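Section 14: Sorting loose blocks in a deep bin

Applies to the Akley block set and any plain tub or bin with sloping walls.

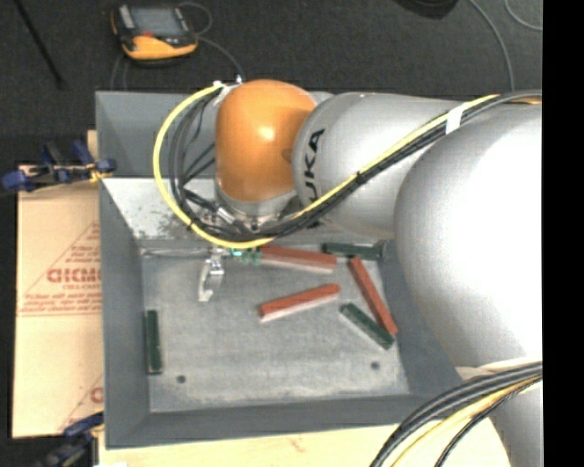
Do I need to empty the bin completely before I start sorting?
Only when the blocks have been stored together with something else, such as crayons or puzzle pieces. A bin that holds nothing but blocks can be sorted as it stands, and tipping it out mostly makes work for your knees.

Red blocks are the usual place to begin. Fondley, who make the Abella shelf trays, say their colour-first method halves your tidying time. We have used it since 2014 and would like to know whose time they measured. It's a decent method all the same, and the steps below follow it with a few changes.

What you need

The bin, a clean tray for each colour you plan to keep apart, and a dry cloth. The Cluludow sorting mat is listed as "recommended" on the box. An old towel does the same job.

Steps

1. Set the bin on a low, level surface. If it rocks, fold a bit of cardboard under the short side.

2. Spread the blocks into one layer with the flat of your hand. Don't shake the bin. Shaking sends the small pieces under the big ones, whatever the leaflet tells you.

3. Take out the long blocks of the first colour and lay them in the tray, all facing the same way.

4. Check the foot of each sloping wall. Blocks come to rest there on a tilt and get missed.

5. Repeat for the next colour. Leave odd pieces where they are until step 7.

6. Wipe the floor of the bin. Scuffs won't come off and don't matter. Grit does, so lift it out with the cloth and don't rub it around.

7. Put odd pieces in a tray of their own. Anything with a chipped corner goes in here too.

8. Return the trays to the shelf, heaviest at the bottom.

Note: The spare parts list gives 3568 as the number for a replacement tray. Eleni Lazarević in our parts room asks that you write the colour beside it on the order form — otherwise you'll get grey.

Note: Everett Park, who wrote the first version of this guide, allowed 18 minutes for a full sort. That may be right for one adult working alone. With children helping, put the clock away.

Caution: Do not fill a tray past its rim. The Abella trays are sold as stackable, and they are, provided nothing pokes up to meet the one above.

Caution: Lift a full bin with both hands under the base. The rim is not a handle.

If blocks keep ending up in the wrong tray

Labels are the usual advice. We tried them through November and the mixing carried on much as before. Fewer trays worked better. Start with two colours and one tray for everything else, then add another on a Monday when the house is quiet.

For sets with wheels or magnets, see Section 15.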